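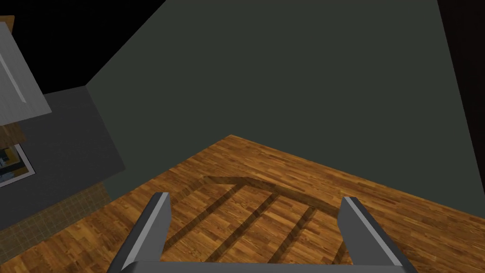

Seller Onboarding Program, Mornville: progress report to Noda
Prepared by Carolina Marinho, program lead
28 February 2025

Where we stand

The storefront program now has 112 small sellers signed up through Skavex. That is more than the plan called for at this stage, and I would ask you not to read too much into it. Signing up takes a few minutes and costs the seller nothing. Of those accounts, 90 have at least one product listed. The rest have a shop name and a blank page, and in several cases the owner has stopped answering our emails.

I also don't think "active seller" means what our last report suggested it meant. We had been using the Skavex definition, which counts anyone who has logged in during the past month. A person who logs in to reset a password is active by that standard. From now on we will report sellers who have shipped an order to someone outside the program. Only 20 can show that today.

Sales

Skavex sends us a monthly dashboard with a growth line that goes steadily up. Part of that line is launch discounts, which your grant is paying for, and part is returned orders that haven't been taken back out of the total. We have asked for net figures twice. Until they arrive I would rather leave revenue out of this report than put in a number I'd have to withdraw later.

The sellers doing well were mostly doing well before they met us. They had decent stock, a phone that got answered and some repeat customers. We may have helped them reach buyers farther away — two of them say so — but I can't prove it from what we have.

Delivery

Correia took over pickups in the eastern half of town. Late pickups are down, according to Correia. Our own log is patchy for the first weeks of the contract, so I can't confirm it. Sellers still complain about the weight bands, with good reason: a jar of honey and a case of honey can end up at nearly the same rate. Correia has promised a new rate card. It promised one last time too.

Training

The pricing workshop was well attended and got friendly feedback forms. Few people changed their prices afterward. I suggest we drop the second round and spend the money on one-on-one help with listings, where over half the requests to our help desk come from.

Spending

We are under budget on training and over on photography. No transfer between lines is requested yet.

Before the next report

Net sales from Skavex, or a written reason why we can't have them.
The Correia rate card.
Calls to every seller with an empty shop, then closing the accounts that don't respond by the end of March.

I expect the headline number to fall once those accounts are closed. Please let me know if that causes trouble with your board — I'd want to hear it now.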